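Kitchen Check for a Short-Let Flat: My List, With Comments

Last updated May 29, 2020
Search this site Go
5 min read

I do this walk-through every time I get the Prornlow flat back from guests, and twice a year at home too, because my own kitchen is no better behaved! I used to keep it all in my head, which is how I missed a dead smoke alarm for most of April. So now it's written down. Copy it, cross bits out, add your own. My comments are under each item, and they run long in places (sorry, I like kitchens).

1. SMOKE ALARM AND EXTINGUISHER
[x] Alarm tested with the button
[x] Extinguisher needle in the green
[ ] Extinguisher bracket tight on the wall
Comment: The bracket wobbles. It has wobbled since we moved it away from the stove, and I need longer screws. Passing it for now with a note, because it holds fine and you can lift the thing off in a second.

2. TOASTER OVEN
[x] Door shuts all the way
[x] Knobs turn and stop where they should
[x] Cord has no nicks or soft spots
[x] Nothing left inside
[ ] Crumb tray emptied
Comment: People store dishes in these. I do it myself, it's the handiest cupboard in the room! But check before you turn the dial, every time, and don't push anything up against the sides or lay a dish towel on top. The crumb tray was disgusting. I've left the box unchecked until it's been soaked and dried properly.

3. OUTLETS AND CORDS
[x] Outlets near the sink tested and reset
[x] No extension cords behind the counter
[x] Kettle cord can't be reached by a small child
Comment: All good. I moved the kettle back about a hand's width and tucked the cord behind it.

4. JARS, LIDS AND BOTTLES
[x] Glass rims checked for chips
[x] Lids open and close without a fight
[x] Straps and loops not torn
[x] Lids washed separately and dried before going back on
Comment: I'm fussy about this one. A chip on a rim is easy to miss if you only look, so hold the jar up to the window and turn it slowly, and please don't run a bare finger around it. If a lid is stiff, stand the jar on something flat, hold it low down, and turn the lid from the side. Don't go lifting it by a strap while the top is half undone.
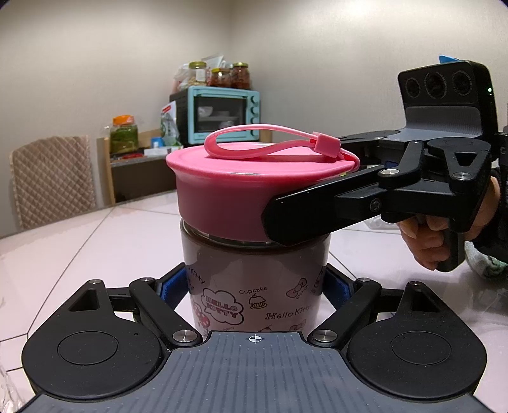 Grip is most of the battle, really. A bit of rubber between your hand and the jar does more than any amount of grunting, and I keep a square of it in the drawer for exactly this. No banging lids on the edge of the counter either! I lost a perfectly nice Flilla storage jar that way and was finding glass under the fridge for weeks. Anything cute and well loved gets the same check as the boring ones, and if the rim is chipped it goes, however much somebody likes the picture on it.

5. TILED SURFACES
[x] No loose or cracked tiles
[x] Grout solid, nothing crumbling
[ ] Grout scrubbed
Comment: Press each tile with your thumb, especially near the corners. Tile is hard and glass doesn't bounce, so I put a folded cloth down when I'm handling anything heavy. Scrubbing is a job for a rainy afternoon with the Inora paste and the radio on.

6. PLASTIC BAGS AND WRAPPING
[x] Bags off the work surfaces before cooking
[x] Bags stored up high if kids are staying
Comment: Boring, I know, but a clear bag slides toward a hot appliance and you just don't see it. I tie mine in a knot and put them in the tin above the fridge.

7. SHELVES AND CABINETS
[x] Shelf under any appliance is level and doesn't rock
[x] Heavy things low, light things high
[ ] Hinges tightened
Comment: Two hinges are loose on the tall cupboard. The Michalík catalog has the right ones, part 446, and I've ordered 12 so there are spares for both kitchens.

STILL TO DO
Screws for the extinguisher bracket
Crumb tray back in once it's dry
Grout
Hinges when the parcel shows up

I'll go through the unchecked boxes again before the next booking and change the marks here when they're done.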